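Notebook, dye and fibre bench, Kesodcombe
September, started 8.40

Continuing the madder series. Yesterday's skeins from the alum bath were left in the covered bucket overnight, and I took them out before the others came in. Wool is the Rusu two-ply, the same cone as in the spring.

Weights after drying on the rack: bath A 48 g, bath B 48 g, bath C a little less, but I think I lost some yarn when I cut the tie. I write it so that Emese does not look for an error in the scale.

Water: I used the tap for A and B, and the rain barrel for C. The tap water here is very hard. Emese Kozma measured it last month and got 194 mg/l as calcium carbonate, which explains well why our reds are warmer than the ones from Proltgate, where the water is soft. I would like to repeat C with chalk added, to see if the red comes back.

Procedure, for who repeats it:
Madder root, ground, 129 g for the whole batch, soaked in cold water from the evening before.
Heat slowly. I went up to 60 degrees in one hour and held it there. Last time I let it pass 75 and the colour became brown, so please stay near the pot.
Turn the skeins by hand every ten minutes, with the glass rod and not the metal one.
Leave to cool in the bath. I did not rinse until 15.30.

Result at 16.00, still damp: A is brick red, quite even. B is the same but has two pale places where the tie was too tight. C is more orange, and weaker than I expected.
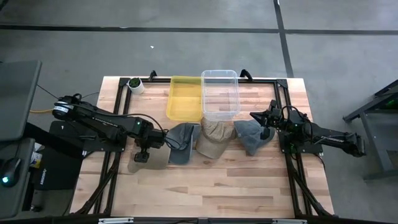 The ties must be looser next time, a figure of eight with cotton thread, and four of them per skein. I have put the remark also on the card inside the drawer.

Light test: one strip of each is clipped in the south window, half covered with card. The old strips from Okik's ground root had about 522 hours there and lost very little, so I hope for something similar.

To do: order alum. Ask Emese if I can borrow her pH strips, mine are too old. Wash the barrel filter. The exhaust bath from A is kept in the grey can, and I will try it on the silk tomorrow if it does not smell.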